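Trudport Camera Mount Project: Progress Report to Grembridge

20 February 2007
By the Trudport project office

Print this page | E-mail this page
Comments (2)

This report covers work on the Trudport clamp mount since the last payment from Grembridge. The mount is meant to hold a compact camera or small camcorder on a handlebar, a railing or a tripod leg. Work is on schedule except for the quick-release plate, where we lost time on tooling.

The clamp body is finished. We changed the jaw pads to a softer rubber after the first batch marked painted tubing. The new pads hold on bare and painted metal, and they can be replaced without tools. The thumb screw was also made longer so it can be turned with gloves on.
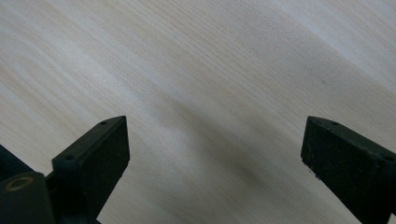 Wood grain on the tabletop.

Pranidell molded 37 clamp bodies for us under the current order. Of these, 19 went to outside testers, mostly cyclists and people who film school sports, and the rest stayed with us for bench work. Testers were asked to use the mount on their own cameras and return a one-page form. Most of the forms are back. The most common complaint is that the camera tilts forward on rough ground when the ball joint is only hand tight. The second is that the tripod screw is too short for cameras with a rubber base.

We have fixed the screw. The ball joint is harder. A stiffer joint holds the camera but makes it slow to aim, and testers who film from a sideline want to aim quickly. We are trying a larger ball with a textured cup, and Pranidell has quoted a price for the cup that fits the budget.

The strap version, sold under the name Farina, is behind the clamp version. The strap itself is settled. The buckle slipped in cold weather tests, so we have gone back to a ladder-lock buckle from a different supplier. Samples are due before the end of the month.
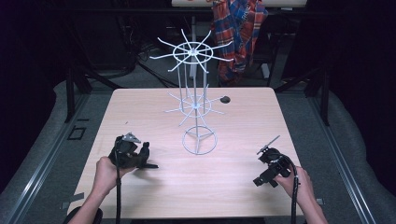
White wire display rack on the table.

Retail preparation has started. We have spoken with 7 independent camera shops and two have agreed to carry a trial quantity of the clamp mount. Both asked for packaging that hangs, so the boxed version has been dropped and we are using a card with a clear cover. The card lists the weight limit on the front, after shop staff told us it is the first thing customers ask.
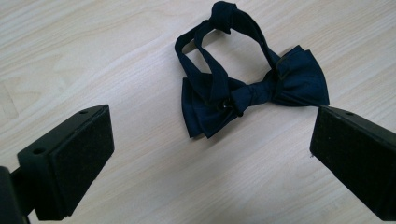 Will the clamp mount hold a full-size SLR?
It is rated for compact cameras and small camcorders only. A heavier mount is possible later but is outside the present grant.

Spending is within the approved amount. Tooling cost more than planned and travel cost less, as we met most shops by phone. We request permission to move the unused travel money to tooling. No other change to the budget is needed.

The quick-release plate remains the main risk. The first tool produced plates with a slightly raised edge, and these rocked when locked down.

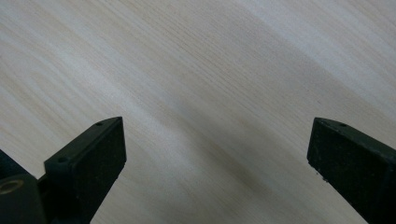
The toolmaker has recut the cavity at no charge and will send new plates for checking. If they are flat we can approve the tool at once and order the production run. If they are not, we will ship the first mounts with a fixed screw and offer the plate separately.

Work planned for the next period:

Finish the ball joint and repeat the rough-ground test.
Approve the Farina buckle.
Print the hanging cards and deliver trial stock to the two shops.
Complete the instruction sheet.

The next report will be sent in April, along with the remaining tester forms and a sample of each mount.

Comments (2) | E-mail this page | Print this page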